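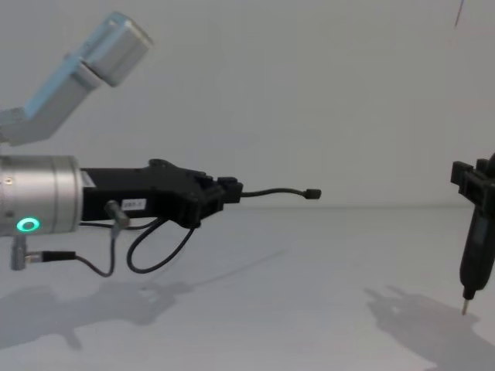
Handling Thin Cables at the Workbench

Thin cables give more trouble than thick ones. They kink, they slip under things, and the plug on the end is usually the first part to fail. Most of what follows comes from keeping a small bench in working order, and it applies just as well to a desk or a kitchen counter where you do the odd repair.

Start with a clear, light surface

A white tabletop is the best background for black cable. Small plugs, screws and bits of trimmed insulation show up right away. If your bench is dark wood, lay down a sheet of white shelf liner or a cheap cutting mat. Wipe it with a damp cloth before you begin and let it dry. Gray smudges build up quickly from rubber feet and metal parts. They do no harm, but a tiny black screw is harder to find among them.

Put away everything you won't need for the job. Mugs go on another table.

Hold the cable close to the plug

Grip the cable a short way back from the connector and leave the plug itself free. If you hold it too far back, the end droops and swings when you try to line it up. If you squeeze the plug, you can't see which way it faces. With flat plugs, turn the cable between your fingers until the wide side is where you want it, then move your hand toward the socket.

Never pull a plug out by the cable. Take hold of the plug body and pull straight back. If it is too small to get hold of, use flat-nosed pliers with a bit of tape over the jaws.

Give it slack

A cable that is pulled tight puts all the strain on the plug. Leave enough length for a gentle curve on the way out, and let the rest run off to one side across the table, away from your working hand.

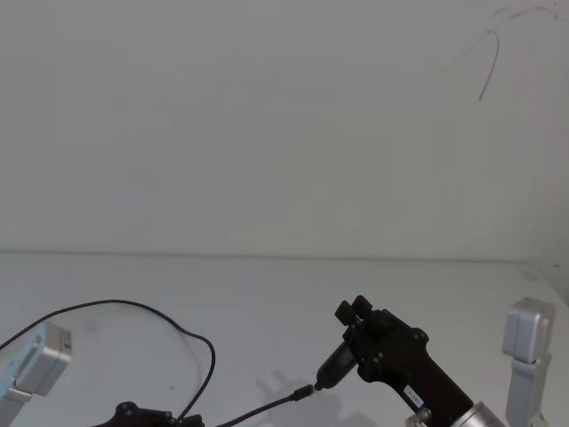 Thin black cable plugged in and led off across the tabletop.

If the cable has to go over the edge of the bench, tape it down a hand's width before the edge. A loop hanging below the table will catch on a knee or a drawer handle sooner or later. My neighbor Baltazar Camacho lost a good desk lamp that way.

Hanging loops

Several cables hanging together will tangle even if you don't touch them. Sort them by where they go and tie each group with a strip of hook-and-loop tape. Keep the ties loose enough that you can still slide a finger under them. Zip ties are fine for cables that stay put for years, but people pull them too tight, and cutting them off is a good way to nick the insulation.

I use the 8-inch strips from Firura for most things. They come on a roll of 400 and can be cut shorter with scissors. The Turell ones are softer but the hooks fill up with lint.

Using a power screwdriver near cables

Small electric screwdrivers are handy for covers and brackets. Keep the cable out from under the bit. A slip will go straight through thin insulation. Some habits that help:

Set the bit in the screw head before you press the switch.
Use the lowest setting for small screws and finish by hand.
Hold the driver straight up and down over the screw. A leaning bit chews up the head.
Match the bit to the screw. If it rocks, go up a size.
Stop when you feel resistance. Small threads in plastic strip easily.

Cirilo Cortés at the Bautista hardware counter told me to keep one set of bits only for small work, and I have done so since February. The tips stay sharper when they aren't also used for door hinges. 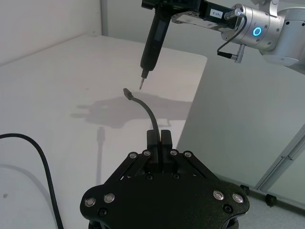 When a job takes two hands, decide which one stays still. I keep the cable in my left hand with that wrist resting on the table, and bring the tool in with my right. Moving both at once is how plugs get scratched. If your hands are tired, a small vise with rubber pads will hold the cable for you. Close it just enough to stop the cable from turning.

Storing spare cables

Coil each one in loops as wide as your palm and don't wrap it around its own plug. Put a paper tag on anything that doesn't say what it is for. Shoe boxes work well, one for power and one for everything else. Throw out any cable with a cracked jacket or a plug that wiggles. Most towns take them with old electronics.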